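Home | Projects | Reports | Staff | Contact
Last updated: 15 February 2025

Household Arms for Hire: A Second Look at the Ovel Kit
Kavinda Gunawardena, final-year project, Budville

The Ovel is sold by Prandus as a two-arm kit for "everyday kitchen help." The base price is 4000 dollars, and the wrist camera add-on costs another 1469. My project was to decide whether a family with no technical background would get their money's worth. I went in doubtful and I am still doubtful, though for different reasons than I expected.

The arms among bowls, cutlery and groceries:

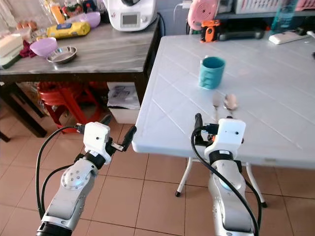
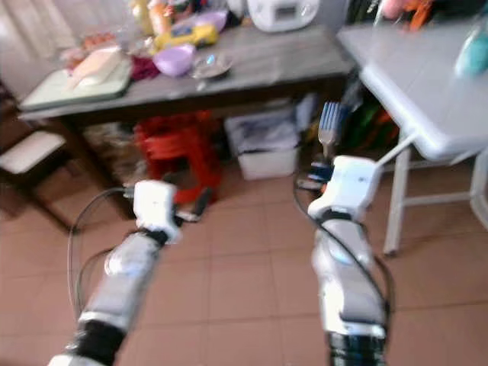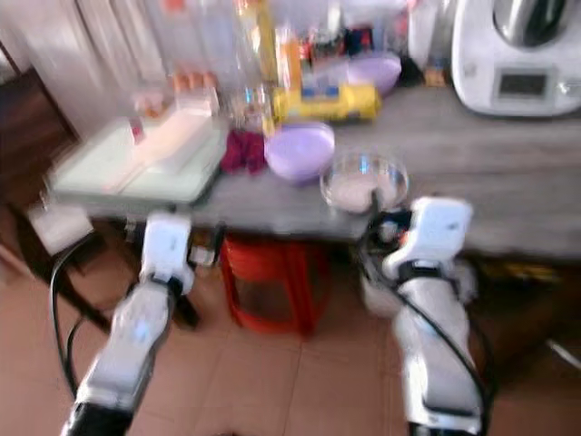
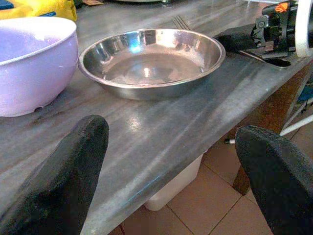 The sales page promises setup in one afternoon. Mine took most of three days in January, and a good part of that went on the cables. They hang outside the arms in loops, and the manual gives them half a page. A family with small children would want a better answer than half a page.

Then there is the question of what "kitchen help" means. Prandus lists picking up, putting down, passing and sorting. It does not list washing, cutting or anything with heat, and the warranty rules out liquids altogether. I asked the support desk which jobs most customers use it for and got a link back to the sales page.

Every task also has to be taught by a person first. The seller calls this "showing the robot once." The small print suggests at least 1000 recorded attempts for each new task – a very different thing to ask of a buyer. My own set came to 1761 attempts spread over two tasks, so I fell short of the advice for at least one of them, and my results should be read with that in mind.

I compared the terms with the Ritchie, an older single-arm kit. It does less and says so. Its manual has a list of objects to avoid, including shiny metal and clear glass. I found no such list for the Ovel, and I do not believe that means it has no trouble with them.

My supervisor thought I was being hard on a first product. That may be so, but the price is not a trial price, and the return period ends before most people could record a single task properly.

Still to do: power use per hour, noise, and the cost of spare fingers, which Prandus would not quote without an order number.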